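Print this page | E-mail this page
Search Go
March 16, 2020 -- by the Urnside arm group

Project report, sim stage

Task: pick up the pepper, put it in the grey bowl. All in simulation, no real arm yet. Ran 118 trials in February, clutter shuffled each time -- 37 failed, mostly bad grasps. Lighting changes hardly matered.

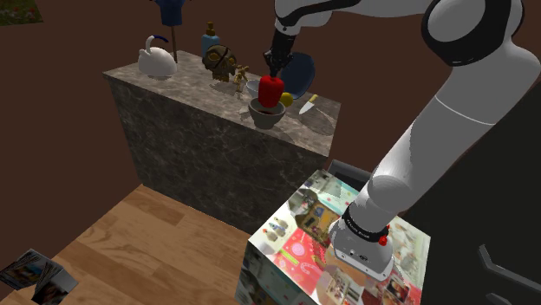
Vasconcelos asked whether letting go too high should count as a fail. Fair point -- will rescore.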